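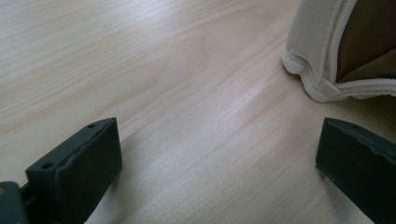

Undum Tablet

The Undum Tablet is a tablet computer sold by the electronics retailer Drombridge under its own name. It was announced on 7 Dec 2023 and is offered in Wi-Fi and mobile data versions. The device is assembled under contract by Zerkow, which also supplies the charger and the folding cover.

Development

Work on the tablet was led by Hongjun Liao, formerly head of accessories at Drombridge. An earlier model with a smaller screen had been shown to shop managers in August but was withdrawn before release after complaints over the weight of the case. The software was adapted by Siriwardena, a small developer that had previously written the retailer's ordering app.

Sales and offers

The tablet was first stocked in 37 Drombridge shops, with online orders opening later the same month. Buyers who returned a working tablet of any make received a gift card, the value of which depended on the age and storage size of the old device. The offer was limited to 2 cards per household and could not be used with student discounts. A separate batch of 800 refurbished units was sold through the company's clearance site with a shorter guarantee.

Reception

Reviewers generally approved of the battery life and the price. Vasco Carrilho, writing in a trade newsletter, considered the speakers weak and criticised the lack of a memory card slot on the cheaper version. Several reviews noted that the gift card terms were difficult to find on the retailer's website, and Drombridge later moved them to the product page.

See also

Tablet computer
Trade-in
Own-brand electronics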